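How to Clean and Reseal a Granite Benchtop at Home

Many people think that granite needs no care because it is a stone. I was thinking the same when we moved to our flat in Lunholm, and for three years I cleaned the benchtop with vinegar. Then one evening my father-in-law, Gerardo Macaraeg, left half a lemon on it, face down, and in the morning there was a dark ring which did not go away for a week. He was very sorry, but the lemon only showed me what was already wrong. The sealer was gone.

Since then I have sealed our kitchen and also the kitchens of two neighbours, and I wrote down how I do it. It is not hard work. Most of the time you are waiting.

First, the water test

Before you buy anything, check if your stone needs sealer. Put a spoon of water on the benchtop, in a place which you use often (beside the stove or the sink is good). Wait 12 minutes and wipe the water away.

If the stone has the same colour as before, your sealer still works and you can stop reading. If there is a dark mark where the water was, the stone is drinking it and you should seal. Make the test in two or three places. In our kitchen the corner behind the kettle was fine and the part near the stove was very thirsty.

Some dark granites are so dense that they almost never take sealer. If you put it on such a stone, it stays on top and dries to a cloudy film. So please do not skip the test.

What you need

A penetrating sealer for natural stone (a small bottle is enough for a normal kitchen)
Dish soap with neutral pH
Methylated spirits
Four or five microfibre cloths, clean and without fabric softener
A plastic scraper, or an old bank card
Gloves
Masking tape, if your splashback is painted

Read on the bottle if the sealer is water-based or solvent-based. Water-based smells less and I prefer it for a small flat. With the solvent type you must open all the windows, and turn off any gas flame, also the small one inside the water heater.

Step 1: Clean with soap

Take everything off the benchtop. Mix a few drops of dish soap in a bowl of warm water, wash the whole surface and rinse it two times with clean water. Soap which stays behind makes streaks, and later it is difficult to know if the streaks come from the soap or from the sealer.

Dried food and candle wax come off with the plastic scraper, held very flat. Do not use a metal knife.

Step 2: Take out the grease

Wipe the stone with methylated spirits on a cloth, a small area at a time, and change to a clean side of the cloth often. For an old oil stain, make a paste from baking soda and water, thick like peanut butter. Spread it on the stain, cover with cling film and leave it overnight. You may need to repeat it. My worst stain needed four nights, and I can still find it if I know where to look.

Step 3: Let it dry

The stone must be dry inside also, so wait one full night. In winter, or if your kitchen is humid, wait a whole day. My friend Milagros Calimlim sealed hers in the same afternoon as she washed it, and she got grey patches that she had to remove with more sealer and a lot of rubbing.

Bathroom tops

Everything in this guide works the same way for a vanity top. The difference is mostly in what falls on the stone. In the kitchen it is oil and wine, in the bathroom it is toothpaste, perfume and hair dye, and hand soap that collects near the basin.

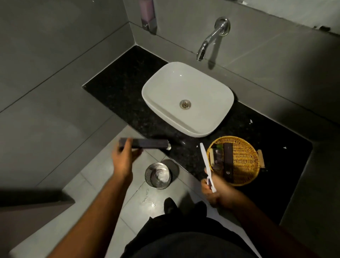
Toothpaste is a little abrasive, so wipe it away before it dries and do not scrub with it. For the white line of limescale which comes around taps and basins, the usual limescale removers are too acidic for the sealer. I soften the line with a warm wet cloth for half an hour and then push it off with the bank card. It is slow – but it is safe.

Step 4: Put on the sealer

Wear the gloves. Try first in a hidden corner. Then pour a little sealer on a cloth and spread it evenly, in an area as wide as your two arms. Leave it for the time which is written on the bottle, for mine it is 11 minutes. If a place looks dry before the time is finished, give it a bit more.

Now wipe off all the rest with a dry cloth, and then once more with another dry cloth. Nothing should stay wet on top. Go on to the next area, and let the edges overlap a little.

Wait at least one hour for a second coat, if the water test was bad. After the last coat keep the surface dry for 24 hours.

Step 5: Test again

Repeat the spoon of water the next day. The drop should sit high and round. I do this test every June, and usually one new coat every second year is enough for us.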